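Washing up without a dishwasher: setting out the draining side

By Kylie Bright

If you wash up by hand, most of the mess comes from having nowhere to put things. Before you run the tap, get the rack and a crate side by side on the table. Have the rack on the left if you are right-handed and swap them over if not.

Empty the rack first. Yesterday's plates should be back in the cupboard before today's go in.

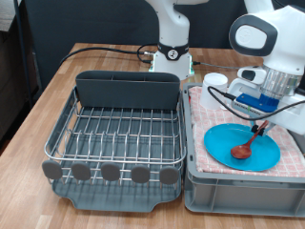

Line the crate with a tea towel and let the edges hang over the rim a little, so it doesn't slide down when you put something heavy on it. A checked cotton one is fine. Thick terry towels take too long to dry. I keep 2 going and change them over at teatime.

Plates go in the slots, all facing the same way. Leave a gap after every 3 if yours are deep. Cutlery goes in the caddy at the back, handles down, apart from sharp knives, which I dry straight away and put in the drawer. 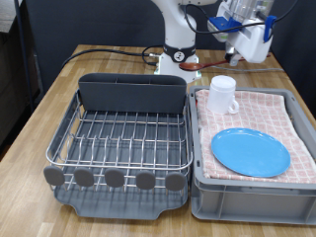 Check the drip tray while the rack is empty. Ours at Hegyi Road holds 600 ml, and it goes cloudy underneath if left. Wipe it out with vinegar and hot water, then rinse. An old toothbrush gets between the wires.

Wooden spoons need more care than plastic. Don't leave them to soak. Wash, wipe and lay them flat somewhere with air around them, and rub in a bit of food-safe oil when they start to look pale.

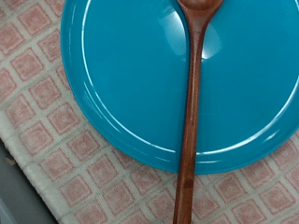 Small kitchens

A folding rack will hang on a hook behind the door. Keep the towels in the crate when it isn't in use.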